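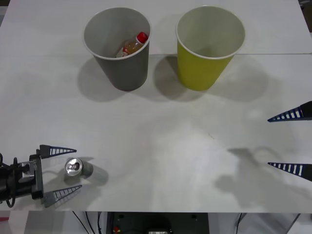 4. Physical editions and the small studio

4.1 Who still buys a boxed game?

Figure 2. Table-top workspace with two grippers and two paper cups.

We came to this part of the study expecting a dull answer, and we were delighted to be wrong. Stellach, a puzzle game with a modest following, sold out its boxed run of 2,000 copies while the download version was still on sale at a lower price. The buyers who wrote to us were a lively bunch! Many already owned the game digitally and wanted the box as well, mostly for the printed map, and several told us they had never opened the cartridge case at all.

Kozan, the publisher, had planned a first run of 1,000 and doubled it after shop orders came in. That decision is worth dwelling on. A small publisher pays for cartridges up front, and unsold stock can sink the next project, so doubling a run is a brave thing to do on the strength of pre-orders that shops are free to cancel. Saadet Akyol, who handled the orders at Kozan, kept a wonderfully detailed log of them and let us read the lot.

4.2 Shop listings as an early signal

The log also helped us with a puzzle left over from Section 3. Two shops in Kivetstead listed a boxed edition of Skendora before its makers had said a word about one, and players on the forums treated the listings as proof (some even began arguing over the cover art). Akyol's notes show how such a page can appear. A shop may set up a placeholder as soon as a distributor mentions a title, with a guessed price and a date at the end of the quarter, and the page then sits there until somebody corrects it.

We therefore coded each listing by whether it carried a product code, a final price and box art. Listings with all of these were far more likely to be followed by an announcement, usually within 10 working days. Those with only a price told us very little, though they produced some of the most entertaining forum threads in the whole sample.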